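What Does a Community Police Officer Do?

Police officers do more than answer emergency calls. Some of them are community officers. Their job is to get to know the people who live and work in one area, and to help stop problems before they start.

In the town of Grunham there are two community officers, Kusum Nigam and Dirk Declercq. Each October they visit primary schools to talk about road safety. Last year they met 216 pupils and gave out 120 reflective armbands.

Community officers also look after lost property. If you find a purse or a telephone, give it to an adult you trust, who can take it to the police station. An officer will write down what it is and where it was found. It is then locked away while the police try to find its owner.
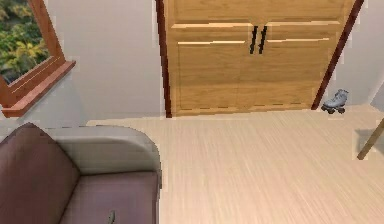

Officers may also visit older residents and explain how to keep a home secure. They remind people to lock their doors and to ask callers for proof of who they are.

If you are worried about something, you may speak to a community officer. In an emergency, call 999 and say clearly where you are.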